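Collecting Examples: Frequently Asked Questions

2024-04-09, by the Lengyel data team

These are the questions we get most from people starting a shift at the Nilham site or setting up their own station.

What counts as one example?
One complete try at one task, from the arms' start position back to the start position. For the sorting task that means picking up an item, moving it over a basket and letting go. If you stop halfway, the recording is still saved, but mark it "partial" before you begin the next one.

How many do you need?
We ask for 500 per task before the first training run. The sorting set has 3,000 because we kept adding new items to it.

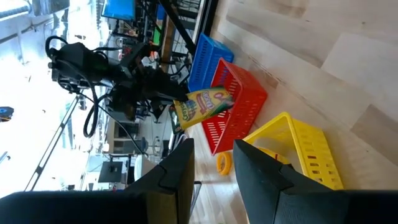

Does it matter which basket an item goes in?
Yes. The color is part of the written instruction that is stored with each example. If the sheet says red and you drop the item in blue, change the label or discard the example. Do not leave the mismatch in.

Should I move things between examples?
Yes, a little each time. Shift the baskets, turn the item, swap their order. A model trained on one layout tends to learn the layout. Leave the arm mounts alone - if those move, tell the station lead and stop recording.

I fumbled the grasp. Should I throw it out?
Keep it if you recovered and finished the task. Recoveries are useful. Discard it if an item left the work area or you had to reach in by hand.

Do people in the background spoil a recording?
No. We don't clear the room or cover the glass. Reaching into the work area during a recording is a different matter, and those examples are removed. 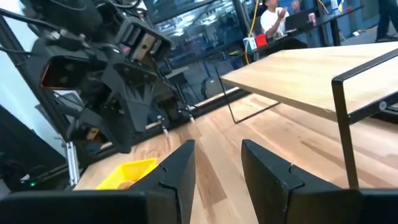 How long is a session?
Each session is 44 minutes, then a break. Tired operators make jerky movements, and the model copies them.

Who checks the examples?
A reviewer watches every one at double speed. In November we rejected 808, mostly for wrong labels.

Can I use the Kultthorpe settings at Nilham?
No. The arms are calibrated separately at each site. Load the file for your own station in Sorkard before the first recording of the day.

Comments (3)

gridline: Is "partial" a label or a folder? The Sorkard menu has both.

Lengyel data team: Use the label. The folder is old and will be removed.

tmk_bench: Would like the same page for two-arm handovers. We start those next and the start position is different.

Contact the data team | © 2024 Lengyel | Back to top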